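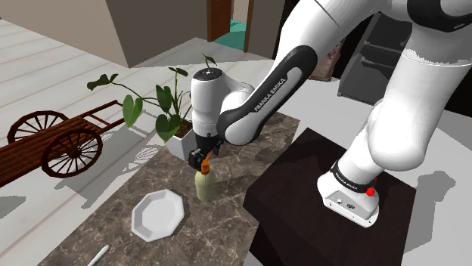 I have finally gone all in on homemade salad dressing, and I am so happy about it that I've been boring everyone at work. It started in September with a jar of mustard that had maybe a spoonful left in the bottom. I poured in oil and vinegar, put the lid on, shook it like mad and ate the best bowl of lettuce I'd had in years. Since then I have hardly bought dressing at all, and the thing I want to talk about first is what to keep it in, because a small plastic bottle is my favorite piece of kitchen gear right now. Small is the key word! A big one sits in the fridge door for weeks and goes dull, and a small one gets emptied and washed and filled with something new.

So, the basic mix. Everybody learns three parts oil to one part vinegar, and I followed that faithfully for a while before admitting I find it greasy. I use 2 parts oil to one part vinegar now, plus a good pinch of salt and a squeeze of mustard. If it tastes too sharp off the spoon, dip a leaf in it before you start fixing it. A spoonful of straight dressing always tastes wild, and I ruined several early batches by adding honey to something that was fine.

Salt goes into the vinegar first. It won't dissolve in oil, and if you add it at the end you get crunchy bits at the bottom and a bland top. Give it a swirl, wait a minute, then the mustard, then the oil.

The mustard I keep going back to is the grainy one from Baidoo, the little grocery on the corner by the bus stop (they also do a lime pickle that I will get to in another post, it deserves its own). Smooth mustard holds everything together better, but I love the pop of the seeds. My compromise is half and half. Cider vinegar for everyday, red wine vinegar if there are tomatoes, and rice vinegar with a bit of grated ginger for cabbage. Lemon juice is lovely but it fades fast, so I only make as much as we'll eat that night.

My neighbor Amerley Sowah got me onto peanut dressing and I can't believe I went this long without it. Hers is peanut butter loosened with warm water, then lime, soy sauce, a little sugar and as much chili as you can stand. Warm water matters, cold water turns it into cement. She pours it over green beans and boiled eggs and I could eat that every day of my life. I tried it on cold noodles last week and it was great there too, though I needed to thin it quite a lot more.

I've been writing all of these down in a notebook, with notes like "too garlicky, do not repeat" and "GOOD, more dill". Raw garlic is the one I misjudge the most. It gets stronger overnight, so a clove that seemed shy on Sunday can take over your whole lunch on Monday. What I do now is smash it, let it sit in the vinegar for 6 minutes or so while I wash the lettuce, and fish it out before the oil goes in. You get the flavor and nobody moves away from you on the train. It also means I don't have to worry about garlic sitting around in oil, which isn't a safe thing to keep for long anyway.

Anything with yogurt or fresh herbs I try to finish in 2 days. The plain oil and vinegar ones last longer. They do go cloudy and thick in the fridge if you use olive oil, and the first time I saw that I threw the whole lot out! Leave it on the counter while you cook and it loosens right up. Then shake again. Always shake again.

A few people asked about the warm bacon dressing I brought to the potluck at Sandgate. I'm still working on it. The version you ate was a happy accident with too much maple syrup, and when I tried to make it again it came out flat and kind of sad. I think the pan was hotter the first time. I'll post it when I've managed it twice in a row.

Next up is a carrot and miso one, the orange kind you get on the side salad at some Japanese restaurants. I have the carrots, I have the miso, and I've cleared a shelf in the fridge door. If you have a version you love, leave it in the comments, especially if you do it without a blender. Mine makes a noise like a lawn mower and the cat won't come into the kitchen for an hour afterward.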